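Vomico: spoken rally commentary from club table tennis

Vomico is a collection of 582 short transcripts of people talking through table tennis points, either as the point is being played or right after it ends. I started it because I love how people talk about this game! Players at a small club have a whole vocabulary for spin, nets, edges and lucky bounces that hardly ever gets written down, and it changes from one hall to the next.

Contents

commentary.csv has one row per transcript, with the text, the speaker code, the hall and the language.
glossary.csv lists club terms with plain definitions, 3,271 rows including variants and alternate spellings.
halls.txt gives a short note on each of the halls, Avesard and Timmermans.
CHANGES lists what moved between version 1 and version 2.

How the transcripts were made

Speakers were asked to talk the way they would to a friend on the next bench. They knew they were being recorded and signed off on their own text before it went in. Hường Tiêu did the first pass of typing and I did the second, and wherever we heard different things we went back to the speaker and asked. Sometimes the speaker had no idea either, so those words are marked [unclear] and stay that way.

We kept false starts, half words and laughter. We took out last names, phone numbers and one very long story about a parking ticket (a great story, but it had nothing to do with table tennis).

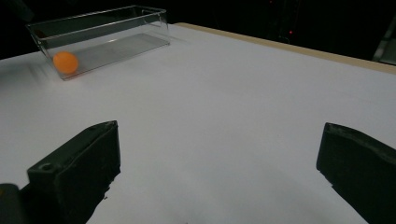 The glossary grew much faster than the transcripts did. A serve that barely clears the net has eleven entries, and people at Avesard will argue for a whole evening over which ones are real. If a term was used by at least two speakers, it got its own row. If only one person ever said it, it went in with the tag "solo", and those are some of my favorites. Please don't filter them out without reading a few first!

Columns in commentary.csv

id: a running number, no meaning beyond that
hall: avesard or timmermans
speaker: a two-letter code, the same person keeps the same code throughout
when: "during" or "after" the point
lang: en, vi or mixed
text: the transcript
notes: anything the typist wanted to add, often blank

Commas inside the text column are quoted properly as of version 2. Version 1 got this wrong, and a few rows spilled into the next column. Sorry to everyone who had to fix that by hand.

What it's good for

I'd love to see it used for studying sports talk, code switching between English and Vietnamese, or how beginners pick up jargon. It also makes a fun word list for anyone writing about the game.

Known gaps

The speakers are all adults and most have played for years, so beginners are thin on the ground. Timmermans has far fewer rows than Avesard, which closes later and has better snacks. The transcripts are meant to stand on their own, and there are no scores or match results to line them up with. Spelling of Vietnamese terms follows what each speaker preferred, so diacritics are not uniform.

Loading

Files are UTF-8 with Unix line endings. Some spreadsheet programs guess the encoding wrong and mangle the Vietnamese, so pick UTF-8 by hand when you import.

Corrections and additions

Send glossary terms any time, with a sentence showing how you'd use them. The next round of merging is planned for April. For questions about the typing rules, ask Hường. For anything else, write to me.

Thắng Đàm, maintainer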